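3.2 Finger pad maintenance

Both Stireo hand-held grippers at the Plovville bench use parallel fingers driven through a pair of black linkage arms. The contact face of each finger is a flat pad covered with dark gray felt. The felt protects painted and plated parts during closing, and it is the component that wears first. Fraying begins at the upper and lower edges of the face, where the pad meets the rim of a tray or the corner of a fob.

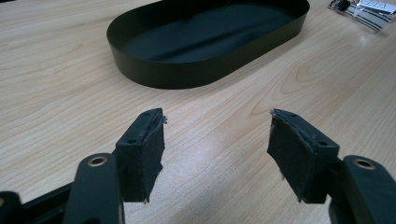

When should a felt facing be replaced?
Replace it when loose fibers extend past the face of the pad or when the closing offset drifts between two checks, whichever comes first.

Facings were inspected every 100 grasps and the result was entered in the Fanilov service log. Over 446 grasps, 9 facings were changed. The pad was unscrewed from the finger, the old felt was peeled off, and the plastic was wiped before the new piece was pressed on and left for 18 hours. Bushings in the linkage arms were checked by hand for play at the same time. Trimming the frayed edge with a blade was tried in September and dropped, as the cut edge opened again within almost a full inspection interval.

3.3 Check task after service

After any change of facing, the gripper was returned to the key stand task of Erraji. The task calls for closing on a key fob, lifting it, and hanging its ring on one of the hooks under the crossbar. It is sensitive to pad condition, as a fob with a smooth shell slides along worn felt before the ring reaches the hook. The closing offset was reset with the fingers empty. Cables were routed behind the hands so that they did not drag on the tabletop.
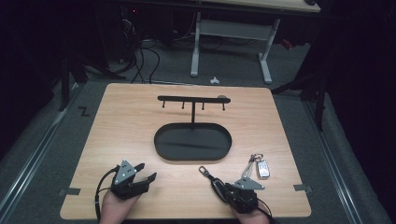

Figure 4. Key stand task: right gripper closed on a black key fob, left gripper open, hooks empty.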